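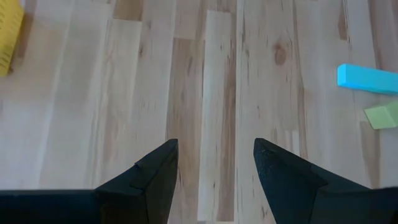 Girkon opens trade counter for kitchen extraction fitters

Fitters and small catering contractors who buy their extraction parts from Girkon will be able to collect them in person from October, when the company opens a trade counter at the front of its warehouse. It will be open from seven in the morning until four in the afternoon, with parking for vans at the side and, we are very glad to hear, a kettle that is always on.

Until now nearly everything has gone out by courier, which is fine for a planned job but not much help when a café owner rings at breakfast to say the fan has stopped and lunch starts at twelve. The counter will keep 354 lines on the shelf, among them baffle filters, grease trays, fan belts, speed controllers and the more common sizes of duct clamp. Larger items such as full canopies will still be made to order, and the usual wait for those is 15 working days.

Mirjam Hauser, who has looked after trade accounts at Girkon for many years and knows a good number of the customers by their voices alone, will be running the counter with two colleagues from the warehouse. "People have been asking me for this for as long as I can remember," she said. "They want to hold the part against the old one and be sure - and then they want to get back in the van."

Existing account holders can use their normal terms and need only bring their account number. New customers are welcome too, and can open an account at the counter with proof of trading, with a starting credit limit of £500. Orders placed by phone before noon will be ready to collect the same afternoon, and anything set aside will be held for 24 hours.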